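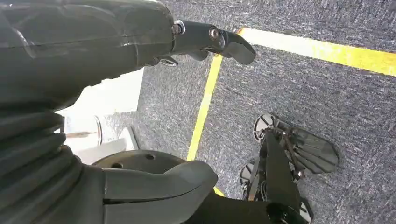

Do I need to know how to code to join the student robot project?
Most of the places are open to people who have never written a line, and only 2 of the 14 ask for any programming.

Maketti student robot project - call for participants, April session

We're skeptical of robot demos, and we'd like you to be too. A clip of an arm taking a card from someone's hand looks great. It says very little about the next nine tries. Our project is card handling: handing over, sorting into a divided tray, picking back out. It's slow work. If you want to build a humanoid butler by summer, try another club.

What you'd be doing
- Sitting across the desk from the arm and holding out cards for it, over and over

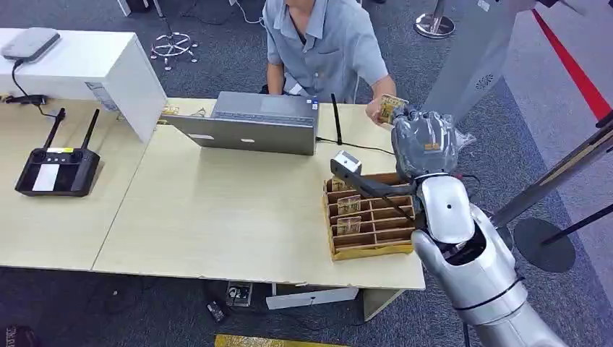 - Setting cards in the tray slots and writing down every miss, including the embarrassing ones
- Reading the logs with Tania Biswas and arguing about what counts as a success

The tray is where most big claims fall apart. The slots are narrow, the cards lean, and a person's hand is often in there too.
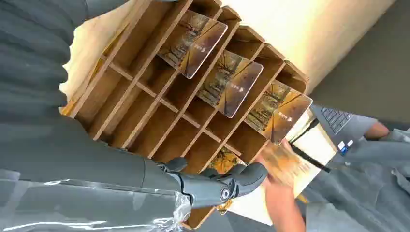 A card that ends up bent is a failure, even if it ends up in the right slot. Expect to defend your numbers.

Five weeks, unpaid, course credit possible. Write to Tamara Costache by Mar 20, 2025 and tell us about a robot claim you didn't believe.

9 shares | 5 comments

Recent posts
Stavarari gripper workshop: notes
Why we left the Coludness league
Gamage room hours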